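Tenance adds 44 cold-storage units ahead of the flu season

September 9, 2020

Tenance, the Jurnby medical freight company, has bought 44 refrigerated units to carry flu vaccine to small-town clinics, and it hopes to have every one of them on the road well before the busy weeks arrive. 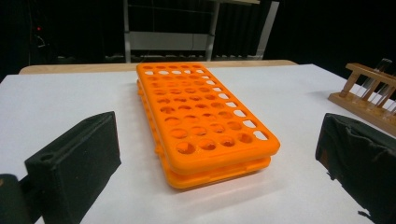
Who will get the first deliveries?
Clinics in Ilar and Lim, which ran short in April and have been waiting very patiently ever since.

"We have three good depots and wonderful drivers, and now we finally have the cold space to go with them," said Hwa-young Gil, the company's head of supply, who hopes to add two more depots next year. The first load will be 2,295 doses.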